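April, after lunch

Sorting day for the test assortment! I have been looking forward to this more than a grown person should. The Endari shelf has been filling up since winter with odds and ends that everyone swore would be useful, and today I finally pulled the whole lot down onto the long bench and went through it piece by piece.

Starting point was 41 things in two cardboard boxes, plus whatever had rolled behind the Peng cabinet. The old list says 38, so either the list is wrong or we have been breeding them. I weighed everything on the small kitchen scale (reads in grams, tops out at 2000) and wrote the weight on a bit of masking tape stuck to the bottom of each one. Masking tape does not like silicone. Two of the soft ones now have paper tags on string until somebody has a better idea.

Rules I settled on while going along:

- Anything over 500 g goes back on the shelf. We can do a heavy set later, and I would love to, but it needs its own list.
- No sharp edges, no glass. The jam jar is out. I kept the lid.
- Keep the shiny things! They were nearly dropped last time for being annoying, and they are the best part of the whole collection. A curved, glossy surface looks different every time you move your head, and I learned more from ten minutes of turning one under the bench lamp than from all the matte blocks together.
- If we own three of the same, one stays in the set and the spares go in the Rilier drawer.

Washed the greasy ones in warm water with dish soap and dried them on a tea towel. The Imetti cups came up beautifully — I had them down as beige and they are cream. Changed the list. One of the foam pieces soaked up water like a sponge and will need until tomorrow, so it is marked as missing for now. Please don't hunt for it, it is on the radiator.

Next question was how many to put out at a time. My old habit is to tip in the lot and enjoy the mess, and there's a place for that, but I want a small set first. With only a few things in a bin you can see how each one comes to rest: flat, on its side, or propped up against a wall. The propped ones interest me most. Sloping walls seem to encourage it, and round or oval things with a rim are good at it. I tried the same handful over and over on the bench in a baking tray with straight sides and got far fewer leaners. Tiny sample, and my pouring is not very even, but I want to do it properly with a tally sheet.

The gray bin is holding up well. Plenty of scuffs on the floor by now, and I vote we leave them. A clean floor would be nice to look at, but the smudges make it harder to tell at a glance what is a mark and what is a small dark object, and that is a fair test of anybody's eyes.
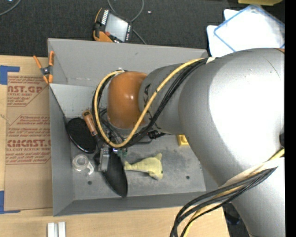 *Gray bin, small assortment. Shiny black oval leaning on the wall at left.*

Look at the speckle on that black one. I'm so pleased it stayed in.

To do:

- Retype the list with weights and the corrected colors
- Find a lid for the second box, or a third box
- Proper tags for the silicone pieces (cable labels? try the ones in the Peng cabinet)
- Tally sheet: flat / side / leaning, one column per object
- Foam piece back in the box once it's dry, then weigh it again

Tea towel is in my bag to go home and be washed. Bench is clear up to the vise.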